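Home | Kitchen | Workshop | Laundry | Ask Us
Filed under: Workshop, Small Parts & Other Things You'll Lose

Keeping track of clear plastic bits

Clear plastic is a wonderful material right up until you put it down. I have spent whole evenings in April patting a bench like a man looking for his glasses, which on one occasion I also was.
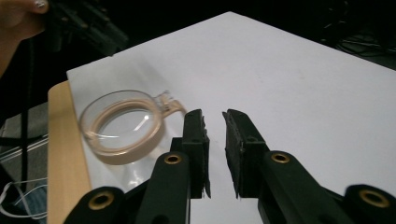

Start with a plain white sheet under whatever you're working on. Paper will do, card is better, and matte beats glossy by a mile. Tape the corners if the fan's on. Keep the lamp low and off to one side, so anything see-through throws a bit of shadow or catches a glint.

Lenses and covers get handled by the rim or the tab. Thumbprints on the middle are a hobby of their own, and a dry tissue only moves them along. Lukewarm water, one drop of dish soap, then a soft cloth. No metho on plastic unless you fancy the frosted look.

For storage, Quyên Sầm wrote in to recommend egg cartons. I've gone with old takeaway tubs lined in dark felt, 17 at last count, labelled on the side and not the lid. Lids wander.

If a piece does hit the floor, turn off the overhead light and lay a torch flat on the boards. Sweep the beam slowly. You'll also learn a fair bit about your vacuuming.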